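The arm that went quiet

Monday, June 24, 2024

Regular readers will know I spent most of January teaching a robot arm to sort fruit onto plates, a job my nephew does for free if you promise him some of the fruit.

Last Thursday it stopped. No bang, no smoke, just error 301 and a sulk. The Osix manual lists 301 as "joint fault, see supplier". The supplier is Trutley, whose phone line put me on hold for 11 minutes and then asked me to rate the call.

Chibuzor Etim from the Hustomby makers' group came round, wiggled things and asked when I'd last checked the cable along the forearm. I said "recently", in the tone of a man who had never checked it. He found a connector that had worked its way half out. Every time the wrist swung past a certain angle, the arm lost track of itself and gave up.

I'd already priced a new joint at $1,895.
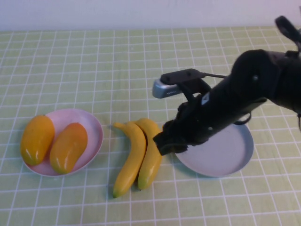

Back on the bananas. Mangoes on the pink plate, blue one still to fill.

I've since added a cable check to the start-up list, and moved the emergency stop to my side of the table. It used to be behind the arm, so using it meant leaning over the thing I was trying to stop.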